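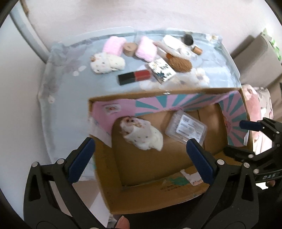 Hi, I'm Samran Kaewkla, and I run Trirkinholm, a little mail-order shop for bath and bedroom bits. If you've ever opened a cardboard box with our name on it, I probably packed it (and if the tape was crooked, I definitely did!).

I started out at my own kitchen table, making up gift boxes for cousins and people from my old job at Kourkoulas. They told their friends, the friends wanted boxes too, and by that first November I had 200 orders and no place left to eat dinner. So we moved into Unit 8 on Pinditz Lane, and there are 3 of us now, plus a kettle that's on pretty much all day.

We still pack the way I did at home. Everything for one order gets laid out on a table with a flowery cloth on it, and then it all goes into the carton. I'm very attached to the cloth. My aunt thinks it belongs at a picnic, but small things don't skid around on it and it's nicer to look at than a bare bench at seven in the morning.

What goes in is up to you. Soft, fluffy things are our best sellers by a mile, pink ones especially, and I always like to see them next to a jar or a small bottle or something with a bit of weight. Heavy stuff goes at the bottom, cloth gets tucked down the sides, and little packets slide in wherever there's a gap. We don't use foam peanuts. I spent a whole winter picking those out of the carpet and I'm not going back!

You can choose one of our ready-made boxes or build your own from the list. The most popular ready-made one is called Fotik, after the street I grew up on, and it changes a little with the seasons. If you want something swapped out, just say so in the notes when you order. I read every one.

Pickups are fine too, any time before four in the afternoon. Ring the bell twice, the first one usually gets lost under the radio.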